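The arm that wouldn't stop when it was told to

I've been writing about robots for long enough to have stopped flinching when one moves. Then I went to Skivcombe, stood a bit too near a table with two arms bolted to it, and flinched like a beginner.

The people there are teaching pairs of arms to tidy. Jars, cans, cups, bowls, the sort of stuff you'd have lying about in any kitchen. It's lovely to watch, in a slow and slightly hypnotic way, and I'd gone along expecting a cheerful piece about cupboards. But Abena Asante, who runs the arm team, wanted to talk about February.
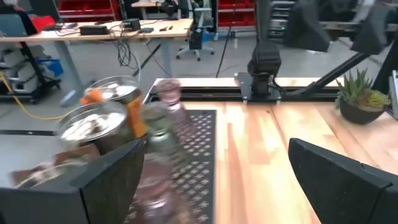
What happened in February was a grip fault. The left arm had hold of a jar and was carrying it across when the right arm strayed into its path. The software spotted the clash and told both arms to hold still. The right one did. The left one carried on for 63 milliseconds, which sounds like nothing at all until you work out how far a quick arm gets in that time (far enough!). The jar hit the other gripper, the glass went everywhere, and Oddur Riis, who had been leaning in to move a cup, got a cut across the back of his hand. Two stitches. He showed me the scar with some pride.

Now, you might say he shouldn't have been leaning in, and he'd be the first to agree. There was a rule about it. The trouble was that the arms had behaved so well for so long that people had got used to reaching past them whenever they paused. I'd have done the same, I'm sure of it. Abena told me she'd done it herself that very morning.
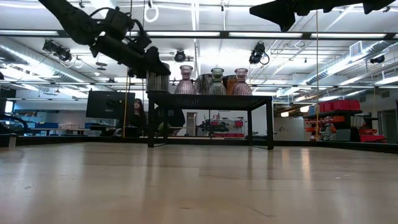

So why did only one arm stop late?
The left arm was running an older version of its motor controller, made by a firm called Jondar. It finished whatever short stretch of movement it had already been sent before it looked for a new order. The right arm's controller had been updated and the left one's hadn't.

Finding that out took ages. Piroska Vörös went through 1,838 logged runs looking for other late stops and came up with 109 of them, every single one on the left. Most had gone unseen as there was nothing in the way at the time. The arm stopped a touch late, in empty air, and everyone carried on with their tea. She printed the list and stuck it up by the kettle, where it stayed until the fix went in.

I asked whether the big red button would have helped. Oddur pulled a face. The button cuts the power and would have worked perfectly well, he said, if he'd had a third hand to press it with.
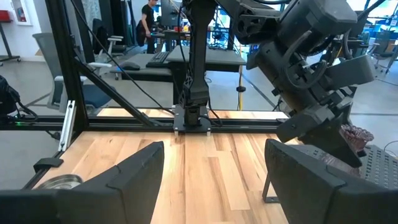
A right-hand gripper over the tabletop, with a second arm at the far edge.

The repair itself was dull, as these things often are. Both controllers now run the same version, and the arms refuse to start if they don't match. Retno Halim also wrote a small program called Deder that sends a stop order at the start of every session and times how long each arm takes to obey. If either is slow, you don't get to play. She ran it 2,000 times before anyone was allowed to put glass back on the table, and I gather there was a fair bit of grumbling about plastic beakers in the meantime.

The change that people really feel is a duller one still. No hands over the table unless the power is off – properly off, with the switch down. It costs them a good chunk of every day. You put the cups out, step back, switch on, wait for the arms to find their bearings, and off they go. Knock a cup out of place and you do the whole dance again.

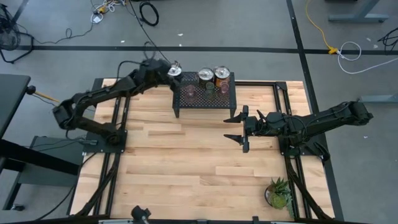 Évan Lacroix, the newest of the lot, thinks they've gone too far. He'd like a light curtain round the table, so that the arms halt the moment a sleeve crosses the edge, and then everybody could get on. Abena's answer is that a light curtain sends a stop order, and it was a stop order that let them down in the first place. They had this argument in front of me, quite happily, for most of my lunch. I came down on her side, though I can see why he's fed up with walking to the switch.

There's a second site, Santoso, with the same arms and the same controllers, and I did wonder how things stood over there. Piroska had rung them the day after the accident. Their left arm was on the old version too, and they've since taken on the hands-off rule along with Retno's program. Their stops had been late as well, but they'd only ever used tins.

Before I left, Oddur let me run the morning check. I put the switch up, stepped back behind the line, and both arms twitched and went still. Then he made me do it again, because I'd had one hand on the table.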